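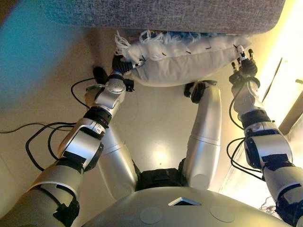
Someone in my replies says the new Hotari album is the best thing to come out of Cadton in years and I should give it a proper chance before moaning. Fine. I've given it a proper chance. Moaning follows.

First, "recorded live in one room". It says so on the sleeve of Hasard, on the sticker and in every interview. Track two has three versions of the same voice singing over each other. Must be quite a room.

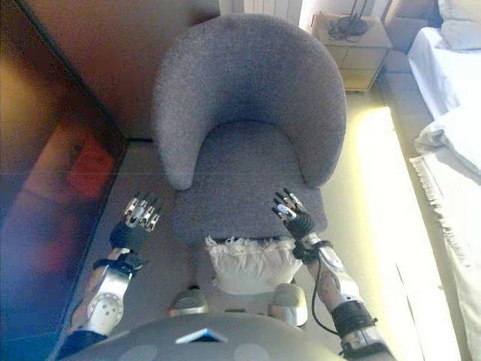

266 words · 1 min read

Second, the vinyl. Limited to 800 copies, "will never be repressed". They said that about the last one, and I've now seen it in a blue version and a clear version. I'll wait for the green.

The single is good, I'll give them that. It sits at 138 bpm and the drums sound like they want to be somewhere. Then you get 13 tracks in total and I could hum you four of them.
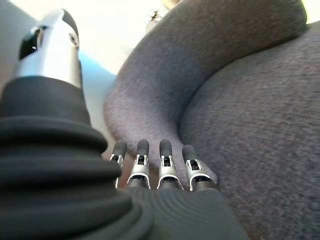 Photo: supplied

People keep telling me it makes sense once you've seen the show. I saw the show, in Haworth, in January. Lovely lights. They played the single twice and left out the long one at the end of side two, the only song I'd gone for.
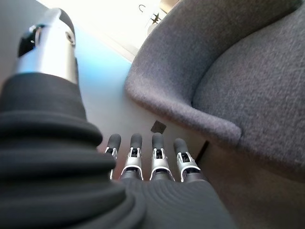
That long one is worth your time, mind. It's nine minutes, mostly organ, and for once they don't bury the tune under a choir. You want a grey armchair like this one, with the rounded arm, and no phone for the length of it. Skip the spoken bit in the middle, it's the sleeve notes read out slowly.

So, best thing out of Cadton in years? Maybe, but I can't think what it was up against. Half a good record, sold as a whole one at whole-record prices.

Yes, I did buy it. The plain black one.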